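Ternwood Cube Set, Reviewed After Four Months

Our old blocks went to a cousin's house and never came back, so in June I went looking for a plain set of colored cubes. I wanted something a toddler could grip, with color strong enough to be worth naming, and I did not want letters, animals or lights. The Ternwood set was the one that kept coming up in the same price range as the Zupan and the Arar sets, and I bought it because the cubes were slightly larger.

We have two children using them. One is just past her second birthday and the other is starting to add on his fingers. The cubes have been on the living room floor or in the bed of a toy truck more or less every day.

What you get

The set comes in a cardboard box with a drawstring bag folded inside. The bag is thin cotton and the string pulled out of the hem within a week. I ran it back through with a safety pin and knotted the ends, and it has held. The box is not meant for storage. The lid tabs tear.

There is also a folded card with building suggestions. The towers on it are fine. The bridge needs more cubes of one color than the box contains, so the bridge we built was in mixed colors, and my older child objected to that for most of an afternoon.

Color

Color is the main thing I was paying for and it is good. The red, yellow and green are clear and easy to tell apart in poor light. The blue is the best of them, a true royal blue that does not go purple under a lamp or black in the evening. Our previous blocks had a navy that the little one called black, reasonably enough.

The finish is a little matte. Glossy blocks slide on each other when you stack them, and these slide less. Fingerprints do not show much. A greasy one wipes off with a damp cloth.

I have not seen any fading, though ours live on the side of the house that gets very little sun. If yours will sit in a window I can't tell you how they would do.

Grip and size

A cube this size fits a two-year-old's hand if she takes it across the flats. Across the corners she has to use both hands. The edges are softened enough that stepping on one is unpleasant but does not leave a mark — I have tested this more often than I wanted to.

They are light. For a small child that is mostly a good thing, because a falling tower does not hurt anybody. It does mean a tall stack is easy to knock over by walking past. On a hard floor we get to 13 before it leans. On carpet it is much less, and on a blanket or a bedsheet you can forget it, because the bottom cube tips with every wrinkle.
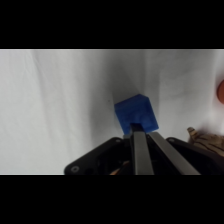 A comment from Odile on the earlier version of this page said the blue ones in her set were the only ones her son would use, and that she ended up buying a second box just to get more of them. She also asked whether Ternwood sells single colors. They did not when I looked. The only way to get more blue is another full set, and I agree with her that it's a waste if you already have enough yellow to build a garage.

Faces and markings

I said I didn't want letters, and there are none on ours that a child would notice. The faces are not perfectly blank, though. If you turn a cube under a lamp you will find places where the surface looks a bit different. It has made no difference to play. If you plan to put stickers on them for a counting game, press hard at the corners. Ours peeled there first.

How they get used

The younger child sorts. She puts all of one color into a pan, carries the pan to another room, empties it and comes back. She also hides single cubes, and I have found them in boots and inside a pillowcase. Soft toys get a cube each, as a meal, and the cube has to stay there overnight.

The older one builds walls and then drives through them. He also uses the cubes for adding, which I had hoped for and did not push. Two colors side by side make a sum easy to see. We did this at the kitchen table with a score sheet for a few weeks, then he lost interest, and then he started again without the sheet.

Neither of them has any interest in the patterns on the card.

Cleaning

I wash them in a basin with dish soap and spread them on a towel. The instructions say surface wash only. I have ignored that several times with no trouble, but I would not put them in the dishwasher, and I would not leave them soaking. Jam comes off. Crayon takes some rubbing with a soft brush. Ballpoint pen has left a faint line on one of the yellows and I have stopped trying.

Wear

After four months the corners are a little scuffed on the cubes that go outside on the patio. None have cracked. One green has a dent that I think came from a door. The bag, as mentioned, is the weak part, and I would rather they left it out and took a little off the price.

Compared with the others

I borrowed an Arar set for nearly 4 weeks to compare. The Arar cubes are heavier and stack better, and the tower count on a hard floor was clearly higher. The colors are duller, and the blue and the green are too close for a child who is just learning the words. The edges are also sharper. If your child is older and mainly builds, Arar is the better choice.

The Zupan set I have only handled in a store. The cubes are smaller and shinier, and the box looked sturdier than ours. They seemed slippery to me, but I did not get to stack more than a few.

Cernex makes a storage tub that fits the Ternwood cubes well, with some room left over. It has a lid that a small child can open and, more to the point, can close. We bought one to replace the bag and it now holds the cubes, a few cars and whatever else was on the floor at bedtime.

Ordering

Mine came with one cube short. I wrote to the seller through the order page, gave the batch number from the side of the box (1709), and a replacement arrived in a plain envelope. It was the right color and matched the others. I did not have to send a photo or argue about it. Count them before you throw the box out, since the number is only printed there.

Who should buy it

For a child learning colors, or one who sorts and carries more than she builds, I would buy the Ternwood set again. For serious stacking I would pay a bit more and get the heavier ones. Skip the bag either way and put the cubes in something with a lid.

Rating: 4 out of 5. I took the point off for the bag and for the missing cube.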